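Sutano hand-held gripper, two-finger

Maker: Trodholm
Category: Hand tools for demonstration recording
Supplied: singly or as a left and right pair

Overview

The Sutano is a two-finger gripper that a person holds and works by hand. It is used to record how a task is done, so that a robot arm fitted with the same fingers can be trained on it. The operator squeezes the trigger, the linkage closes the jaws, and the opening is logged along with the movement of the hand. No arm is needed at the recording stage.

Most customers buy the pair. One gripper holds and the other works, or both pick from the same surface. Singles are available for customers who already own one side.

What you get

Gripper body, black, with plate frame and linkage arms
Blue textured finger pads, fitted
Camera mount
Trigger handle
Charging lead
Hex key for the linkage screws
3 spare pads in a bag

Weight is 400 g for a single and 800 g for the pair, without camera.

Pads

The standard pads are blue and textured. They suit soft packs, film wrappers, cardboard and most light plastic. They come off without tools. Change them when the texture is worn flat at the tip, and change both pads on a gripper together. A smooth pad made by Ferraro also fits and is a better choice for glass. It has its own order code and does not ship with the kit.

Demonstrations

We show the Sutano at our Skurna office. A session takes 30 minutes and covers fitting the gripper to your hand, zeroing the jaws, a few picks on an ordinary desk, and playback of what was recorded. You work the grippers yourself for most of it.

We use a desk with the usual things on it and leave them where they are. Small packaged goods are good practice because the wrapper gives under the pads and you learn quickly how far to close. Visitors are welcome to bring their own items. Please keep them under the width of your palm and leave liquids at home.

Esmaeil Shirazi runs the sessions and will answer questions about mounting, software and export formats. If you plan to use the fingers on an arm you already have, send him the flange drawing beforehand. Morning visits start at 9:30 and afternoon visits at 2:00. Parking is behind the building, and the bell is marked Trodholm.

Questions we get at the desk

Left-handed use. Either gripper can be held in either hand. The trigger is centered.

Loose linkage. Snug the screws with the supplied key. Do not use thread glue on them.

Slipping on film wrappers. Wipe the pads with a damp cloth and let them dry. If the pack still slides, pick nearer the middle of it.

Loan sets. A pair can be borrowed after a demonstration. The loan form is handed out at the office and is not available for download.

Ordering

Orders and demonstration requests both go through the contact form. Put "Sutano" in the subject line and say whether you need a single or a pair.

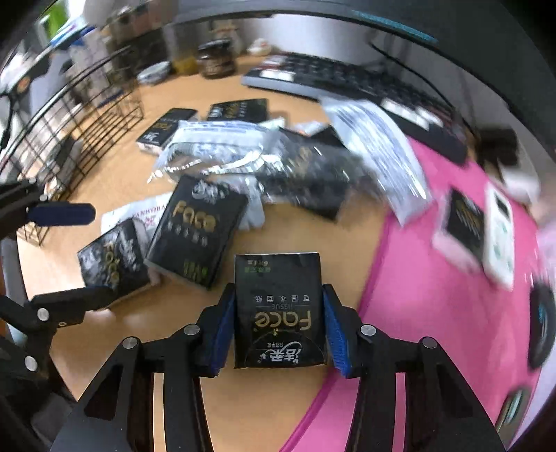 SKURNA, February

Sutano gripper closed on a small pack of Face tissues, with more packs on the desk. Standard blue pads fitted.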